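Costier para bancos de desmontaje. Guía de puesta en marcha

Capítulo 5. Extracción de discos en torres de sobremesa

Este capítulo explica cómo preparar una torre, iniciar el ciclo de extracción de discos y decidir cuándo conviene terminar el trabajo a mano. Está dirigido al operador del banco. La calibración del brazo se trata en el capítulo 3 y las paradas de emergencia, en el capítulo 2.

5.1 Qué puede hacer el sistema y qué no

Un operador con práctica abre una torre, suelta el disco y pasa a la siguiente sin pensar mucho en ello. El sistema todavía no llega a eso. Sabe localizar una bahía cuyo modelo tenga registrado, acercar la pinza, sujetar el soporte y llevarlo a la bandeja. Los cables blandos, las pestañas gastadas y las cajas deformadas por un golpe siguen siendo trabajo para una persona.

En las pruebas de aceptación realizadas en el taller de Brirkent se procesaron 800 torres. La mayor parte de las intervenciones manuales se debió a cables cruzados por delante de la bahía. Maarten Smits, responsable de esas pruebas, recomienda dedicar tiempo al paso 4 de la preparación aunque parezca que retrasa la cola.

Tareas admitidas en esta versión:
- Extracción de discos de 3,5 pulgadas montados en soporte de plástico sin tornillos.
- Reinserción del mismo soporte en su bahía.

Tareas no admitidas:
- Retirada de tornillos.
- Desconexión de cables de datos o de alimentación con el seguro roto.
- Discos pegados o sujetos con bridas.

5.2 Preparación de la torre

1. Apague el equipo, desenchúfelo y mantenga pulsado el botón de encendido 9 segundos.

2. Retire el panel lateral y tumbe la torre sobre el banco con el interior hacia arriba.

3. Compruebe que la caja no se balancea. Si le falta una pata, calce la esquina antes de continuar.

4. Aparte los cables que pasen por encima de la bahía. Puede usar una brida floja. No tire de los conectores para ganar espacio.

PRECAUCIÓN: los bordes interiores de chapa cortan. Use guantes del tipo indicado en el capítulo 2.

5. En la pantalla, elija el modelo de caja. Si no aparece en la lista, consulte el apartado 5.5.

5.3 Ciclo de extracción

1. Pulse Aproximar. La pinza baja hacia la bahía a velocidad reducida.

2. Siga la aproximación en la vista de muñeca y compare la posición de los dedos con la zona del soporte. Los cables pueden quedar muy cerca de los dedos, así que conviene mirar también el recorrido y no solo el punto de agarre.

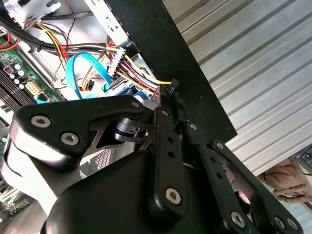
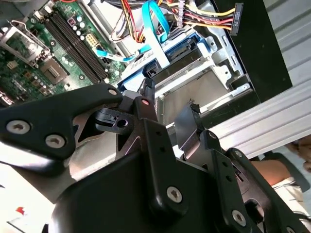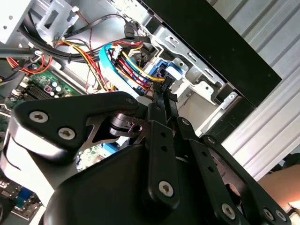
Vista exterior con el soporte azul y su disco en la pinza, inclinado sobre la caja:

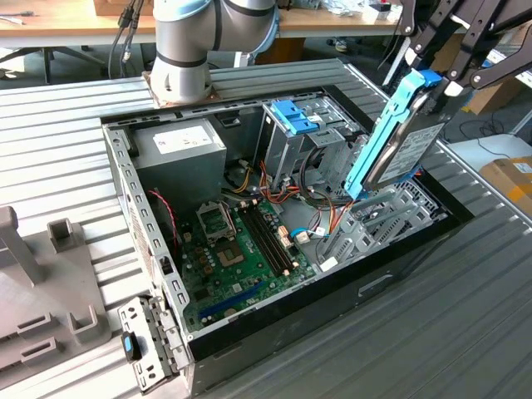
3. Si hay un cable entre los dedos, pulse Pausa, espere a que el indicador quede fijo y retírelo. Reanude desde la misma pantalla.

PRECAUCIÓN: no meta la mano en la caja con el indicador parpadeando. El brazo puede moverse aunque la pinza parezca detenida.

4. Pulse Sujetar. El sistema cierra los dedos y mide la resistencia. El límite de fábrica es de 29 newtons y no debe aumentarse para vencer un soporte atascado.

5. Pulse Extraer. El soporte debe salir siguiendo las guías. Si se ladea dentro de la bahía, detenga el ciclo y termine a mano.

6. Confirme en pantalla que el disco está en la bandeja y lea el número de serie con el escáner.

Nota: para la reinserción se aplican los mismos pasos en orden inverso. Es la operación más delicada de las dos. Un desvío pequeño basta para que el soporte tropiece con la guía, y el sistema no siempre distingue ese contacto del final de recorrido.

5.4 Cuándo terminar a mano

Pase a modo manual en cualquiera de estos casos:
- El ciclo se ha detenido dos veces en la misma torre.
- El soporte tiene una pestaña rota.
- El conector sale con el disco y arrastra el cable.

En modo manual el brazo se retira a la posición de reposo y queda bloqueado. Anote el motivo en el registro. Cyprian Pawlak revisa esas anotaciones cada mes y de ellas salen las mejoras de la siguiente versión, de modo que «no funciona» sirve de poco. Escriba en qué paso se detuvo y qué tocaba la pinza.

5.5 Modelos de caja no registrados

1. Coloque la torre como se indica en 5.2.

2. Entre en Modelos, Nuevo, y guíe el brazo con la mano hasta la bahía.

3. Guarde el punto de aproximación y el de agarre.

4. Ejecute tres ciclos a velocidad reducida con un disco fuera de servicio.

Para altas de más de una caja, solicite ayuda a Oliwia Głowacki, del servicio técnico de Costier.

5.6 Mantenimiento de la pinza

Revise el apriete de los tornillos de las articulaciones al empezar el turno. Sustituya las puntas de los dedos a los 3000 ciclos, o antes si presentan cortes. Limpie el polvo con un paño seco; el aire comprimido lo empuja hacia los ejes.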